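Dima Karam has closed the shop on the corner after a row with the council over two sandwich boards and a bench. I went in on the last afternoon and bought a bag of lentils and a tin of Wijaya tea, and he gave me the price list off the wall.

It all started in February, when a letter came saying the boards were blocking the pavement and the bench needed a licence. The licence was £200 a year. The boards were £100 each if he wanted to keep them. He had put that bench out 8 years ago and people waiting for the bus used it more than his customers did.

He wrote back and got the same letter again with a different reference number at the top. Gerrit Mathebula from the launderette went with him to the council offices, where they were told to fill in the form online. The form wanted a drawing of the pavement with measurements. Gerrit did the drawing. It was turned down for having no north arrow.

Meanwhile Bivik, the coffee chain, opened opposite with 7 tables outside. I asked the council about that and was told they had applied under a different scheme. I have asked which scheme and am still waiting.

To be fair, the fees weren't the only trouble. Dima's rent had gone up and his fridge supplier, Rostum, had stopped doing repairs on the older cabinets. He told me he would probably have packed it in next year anyway. 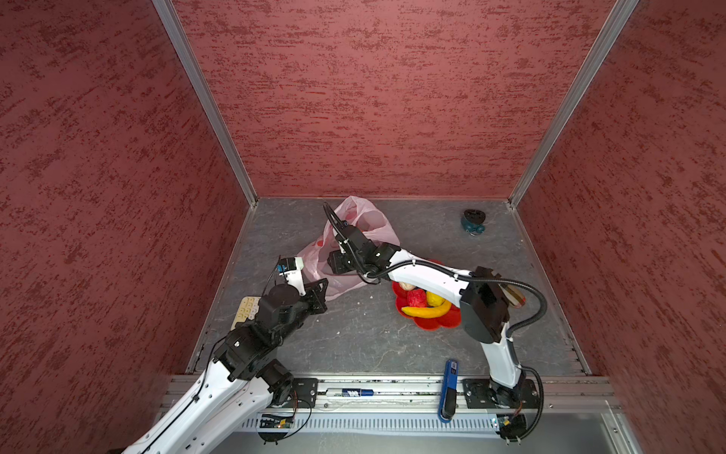
Page last changed: February, 4.15 pm

He is going to work for his cousin, who runs a cash and carry on the ring road. The bench has gone to Gerrit and is inside the launderette now, under the window, where it needs no licence. The boards are in my shed. If anyone local has a use for them, send me a message through the contact page and I'll bring them round.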